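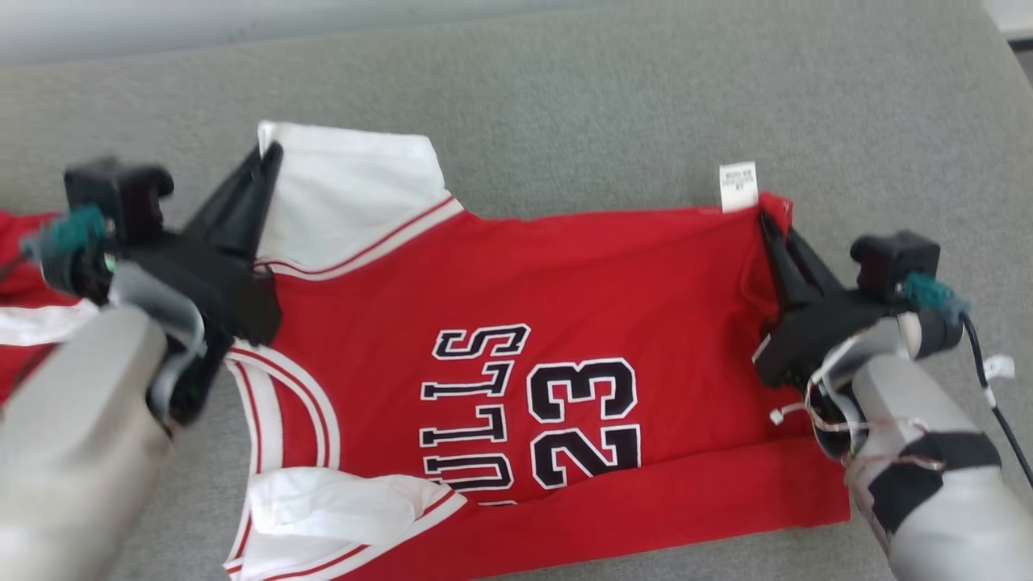
A red Bulls jersey on the folding table, one gripper on each top corner.

How to bring a folding robot onto your returns floor (and keep your people happy)

Posted Mar 19, 2024

I run returns at Flinell, where we take back team jerseys, hoodies and all the stretchy stuff people buy one size too small. We have 14 people on the floor, and last May we got our first two-armed folding station. A bunch of you wrote in asking how we set it up, so I'm writing down the steps I wish I'd had. Fair warning, I'm a floor lead and no engineer!

What you'll need: a table with a plain cloth cover, a spot within shouting distance of your most experienced folder, and a manager willing to let output dip for a while. Ours dipped for nine weeks. Ouch.

Step 1. Talk to the folders first.
Do it before the crate shows up. I didn't, and I spent a whole lunch break answering the same question (are we getting cut?) over and over. Get a real answer from upstairs and have it in writing. Ours said no layoffs tied to the station, and I taped a copy next to the time clock.

Step 2. Pick one garment.
We went with basketball jerseys. They're slippery, the armholes flop open, and the trim likes to flip over on itself, so maybe not the easiest choice, but they were the biggest pile we had. If you've got towels, start with towels.

Step 3. Write down how your best folder does it.
For us that was Thirumalai Varma. He lays the jersey out sideways, grabs the two corners along the top, pulls until that edge is nearly straight, and only then worries about the mess at the bottom. I'd been folding next to him for years and never noticed he ignores the bottom half! Pay people extra for this part. We added a training rate to his hours, and I had to push for it.

Step 4. Set your stop rules.
Anyone can hit pause, any time, and they don't have to explain it to me. We pause for a care label caught in a fingertip, a second jersey dragged in with the first, or a cable rubbing on the fabric. Keep hands off the table until both arms have stopped moving. Check the tape and cable ties at the start of each shift too.

Step 5. Redo the targets.
This is where I messed up. Our old target was 70 pieces an hour per person, and the tracking software (we use Plirnholm) kept counting it that way even for whoever was minding the station. So a good worker looked like a slacker on the Friday report. Make a separate job code on day one.

Step 6. Rotate.
Two hours at the station, then swap. Watching arms tug at a shirt is more tiring than it sounds, and it's lonely compared with the folding line, where people gab all day. A couple of my folks still don't care for it and I don't make them do it.

What changed for us: fewer sore wrists, more time on stain checks and repairs, and one new pay grade for station leads. The hoodies are still all done by hand. I'll write those up once we've tried them on the table.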